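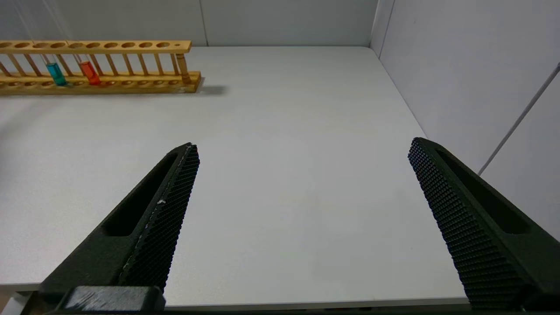

Sebastian Gavrilă thinks I am wrong about homework, and he wrote me two pages to say so. His argument is that a child who has nothing to do in the evening will spend it on a phone, and that a page of long division at least keeps the pencil moving. He also says his own daughters complained about homework every night until they left for college, and that they are both grateful now.

I have read his letter several times. I agree with him about the phone. I don't agree that schoolwork is the cure for it.

My column in February was about the elementary school in Skurham, which stopped giving homework below the fifth grade. I said I supported the change and I still do. Most of the mail I got was against it, and most of that mail came from people whose children are grown. Parents with a second grader at the kitchen table right now were a lot less attached to the worksheets.

What I object to is the kind of homework that goes home because homework has always gone home. My son's class had a reading log. He had to read for 23 minutes a night, a number that came from somewhere in the district office, and I had to sign a line saying he did it. He liked reading before the log. Once the log came in, he set the kitchen timer and closed the book when it rang, sometimes in the middle of a sentence. I signed the line. I signed it on nights when he hadn't read at all, and I would bet that most of the parents in that class did the same.

The logs were collected at the end of the month. I asked at a conference what happened to them and was told they went into a folder.

The usual answer is that homework teaches responsibility. Maybe it does for a fifteen-year-old. A seven-year-old does not remember a worksheet by himself. His mother or father remembers it, finds it at the bottom of the backpack, sits next to him and sharpens the pencil. The child whose parent works the late shift at the Grallano warehouse doesn't have that person next to him at seven in the evening, and he is marked down for it the next morning. 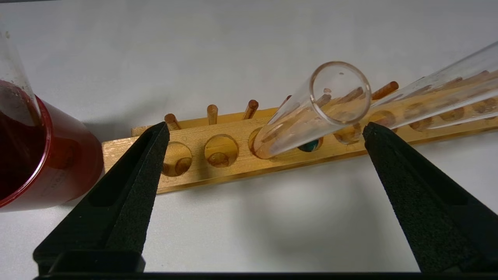 Older students are a different case, and I want to be fair about that. You can't learn Spanish verbs or algebra only in the hours a school has for them. By eighth grade some practice at home makes sense, and by high school it is needed. I would still ask that a teacher look at what comes back. My niece wrote a paper last year that scored 94 and came home with no other mark on it. She didn't know what she had done well and she didn't know what had cost her the other points.

Sebastian asks what I would have small children do instead. I would have them set the table, argue with their brothers, go outside until it gets dark and be in bed on time. If they are bored for part of it, that's fine with me. A parent who wants to read with them can read with them, for as long as the book is good, and leave the timer in the drawer.

He ends by saying that Skurham will be sorry in 3 years, when those children reach middle school. He may be right. I would like the school to keep track and publish what it finds, good or bad, and if the scores drop I'll say so in this space. Until then I'd leave the rule where it is.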